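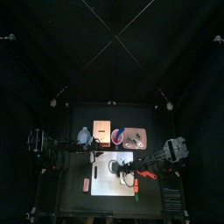

Buenos días. En nombre de Senderos Barros presentamos las normas de acampada para la temporada en la sierra de Lokareck. La zona dispone de 14 parcelas y queda a 200 metros del refugio Jesby. Conviene tensar los vientos del toldo en diagonal, como los dos cables finos que se cruzan en forma de X sobre la mesa negra, y revisarlos cada noche.

Segundo punto: el agua. La fuente de Puma permanece cerrada desde marzo, por lo que cada grupo deberá transportar la suya. Queda prohibido encender fuego fuera de los hogares autorizados.

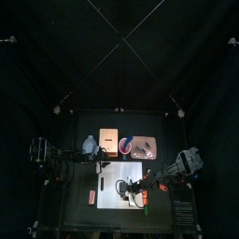 Botella de plástico azul claro, a la izquierda de la fila.

Pausa para preguntas. A continuación, accesos y aparcamiento.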